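Homik chores project, progress note for March

Hi Hjørdis,

You asked for the short version before the budget meeting, so I'll try (no promises!). We're at 1,276 recorded demonstrations now, up from 700 at my last note, and nearly all the new ones are kitchen tidying: lids, tins, boxes, things going back where they belong. Huệ Mạch has checked the lot and thrown out 46, mostly my own from the first morning, when I kept letting go too early.

So, can a machine put away the leftovers box yet? Sort of. Mugs and tins are going well, and I'd happily show those to the Busargate people tomorrow. Thin plastic is where we still struggle. The walls bend when you squeeze, the see-through stuff confuses the vision side, and a box standing on its edge would much prefer to be lying down. Joar reran the box task 174 times with the newest model and it finished a bit over half of them, which is a lot better than January but not something I'd let loose in my own kitchen.

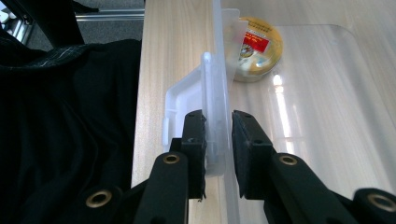 Gripping the frosted box by its thin wall, with the gold-colored tin behind it.

Most of the misses come in the first second of the grip. The fingers arrive a little crooked, one pad touches before the other, and over it goes. Mitsuko Hosoda wants to try softer pads, and I'm all for it – they're cheap and we can swap them in an afternoon.

Shop-floor work is moving slower, I'm afraid. Brock has the shelf-restocking list from Turkatik but we haven't started recording, and I'd like to hold off until the boxes behave.

Two things I need from you: a yes on the new pads, and the second workstation through the end of May. Joar can send the cost sheet whenever you want it.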